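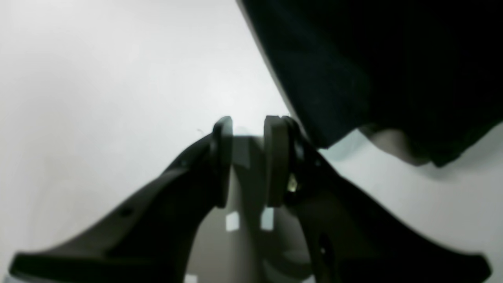
I had been looking forward to the Birnon visit since January, and I'm happy to say it was worth every minute of the long bus ride out to Nostovville (bring a sandwich, there is nothing near the stop). There were 4 of us from the repair club, and Eun-ji Chae met us at the door with coffee and safety glasses and the kind of smile that makes you forget your feet are cold.

Birnon does testing for companies that want robots to handle cloth, mostly folding and sorting. Cloth is miserable stuff for a machine, as Eun-ji cheerfully told us, and she was perfectly open about the bad week they'd just had. They had been working through a run of 500 pickups on dark fabric, and at number 382 the arm closed its fingers, lifted, and took a fold of cloth with it that it had no idea it was holding. The fold had crept in behind one of the finger pads. The arm then swung over to its next spot, dragging the cloth along, and pulled a tray of parts clean off the bench. Deok-su Noh was standing a good way back, thank goodness, and he hit the stop button before anything worse came of it. He showed us the dent in the floor!

What interested me most was how long they took over finding the cause. The first guess was the little screw that holds the pad on, and Deok-su spent an afternoon with a flashlight checking whether threads had caught on its head. They hadn't. The trouble was in the software, which only looked at how far the fingers had closed. A thin fold lying beside the pad didn't change that number at all, so as far as the arm was concerned it had missed and was free to move at full speed.

Now it makes a slow little lift first and checks the pull at the wrist, and if anything feels heavier than it should, it stops and waits for a person. We watched this for most of an hour (I could have stayed for two). It stopped once while we were there, and Eun-ji walked over, opened the fingers from the panel, smoothed out the cloth by hand and started it again. They plan to repeat all 500 from the beginning, and I've asked her to write and tell me how it goes.

We missed the 4:15 bus, of course, because I had one more question about the stop button.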